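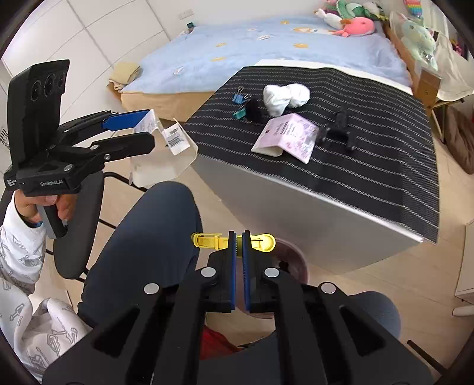
Section 2: Putting the Cover on Your Mokell Tunnel

Print this page | E-mail this page
Search the guides... Go

Updated Monday, July 22, 2019

Okay, so by now your hoops are in the ground and you've probably got dirt in your shoes. Good! The cover is the fun part, and it goes pretty fast once you've done it a time or two. I've put mine on and taken it off more often than I care to admit (my spinach bed moves every year, long story), so these steps are the way I do it at home, which is a little different from the folded sheet that comes in the box.

What you need

The cover, still folded
The bag of plastic clips
The ridge cord
A bucket or a few bricks
A soft brush or an old towel

If you bought the Gevside mesh instead of the clear cover, everything works the same except for step 6, and I'll get to that.

Before you start

Pick a calm morning. I mean it. I once tried this in a stiff breeze and spent the next half hour fishing the cover out of the neighbor's hedge. A bit of sun is nice, though — the clear cover is stiff when it's cold, and it fights you at the corners.

CAUTION: Run your hand (gloved, please) along every hoop first. Any burr or sharp bit will go straight through the cover. Sand it down or wrap it with garden tape.

Steps

1. Wipe the hoops with the towel. Grit rubs against the cover all season long.

2. Tie the ridge cord to the first hoop, take one turn around the top of each hoop as you go down the bed, and tie it off at the far end. You want it snug, like a clothesline. If the end hoops start leaning in toward each other, let some out.

3. Lay the folded cover on the ground along the long side of the bed, with the printed hem facing you. Put a brick on each end.

4. Unfold it up and over the hoops. I stand in the middle and toss, then walk around and pull. Two people make this a lot easier, but I usually do it alone with some muttering.

5. Even it up. There should be the same amount of extra on both long sides, and 20 inches spare at each end for gathering. Don't clip anything yet!

6. Start clipping at the middle hoop, at the top. Press the clip straight down until it snaps, then do the hoops on either side, working out toward the ends. For the Gevside mesh, fold the edge over once before you clip, so the clip has something thicker to hold.

7. Clip down the sides next, swapping from one side to the other. If you do one whole side first, the cover creeps over and you'll be back at step 5.

8. Gather each end like the neck of a sack, twist it once, and tie it to the end peg.

9. Weigh down the long edges. Bricks are fine, and so is a shallow trench with the soil pushed back over the hem. I use bricks on the side I open for picking.

NOTE: The long tunnel ships with 40 clips. You'll have spares left over, and you should keep them somewhere you'll remember. Mine live in a coffee can by the back door.

CAUTION: Never slide a clip along the hoop once it's on. Lift one edge with your thumb, take it off, and press it back on where you want it. Sliding is how I tore my first cover.

If something looks wrong

Cover sags between hoops: the ridge cord is too loose. You can retie it from one end without undoing all the clips, just the last two.

Clips pop off at night: check that the cover isn't stretched too tight. It shrinks up a little in the cold. If they still pop, you may have the old Drirnside hoops, which are a hair thinner. Wrap a layer of tape where each clip sits.

Water pools on top: push it up gently from inside with the soft brush. No rakes!

Hot weather

By August my tunnel is open at both ends all day, and some weeks I take the cover off completely and fold it away. Lettuce will bolt on you fast in there. Brush it off, let it dry, roll it loosely, and keep it out of the sun.

Next: Section 3, Vents and Watering

Share this page (nearly 700 shares) | 20 comments
Print | E-mail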